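Kadstead unit, February walk-through
Inspector: Coralie Halliday
Copy to: Sang-wook Um

1. Wall outlet by the frosted door
Result: PASS, with comment
One white plug in use. The last report said "outlets all fine," which tells me very little. Cover screws and ground still need a tester on them.
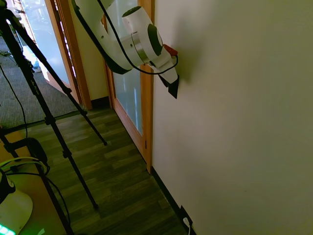
Item 1. Outlet above black baseboard, plug in.

2. Cord at floor level
Result: OPEN
The cord runs down from the plug and I want to know where it ends up. Lieven says it's "out of the way." Out of whose way? Show me the route to the appliance, and keep it off the door path.

3. Doors and trim
Result: PASS
Wood trim, frosted glass panel. The Drulura form asks for a safety glass mark. Not confirmed, so I left that box blank.
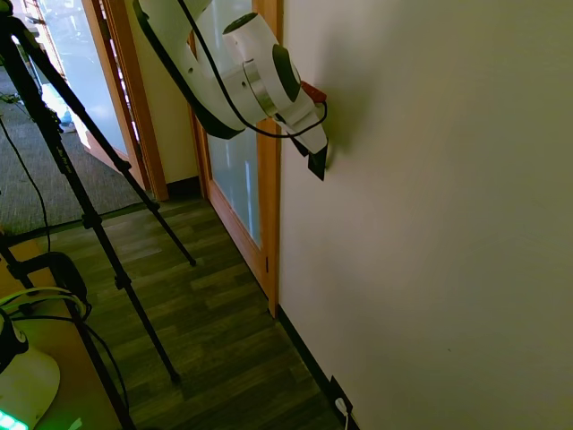 4. Baseboard
Result: PASS
Black, runs from the door frame along the wall. Push test at 5 points still to be done by Lieven.

5. Wall finish
Result: RECHECK
Zenico billed 117 for "full smooth repaint." I'd like a second opinion on the word smooth.

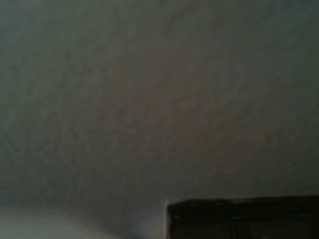

I'm not signing for the finish until Melur has gone over it with a hand lamp at a low angle. Hold payment on that line for 20 days.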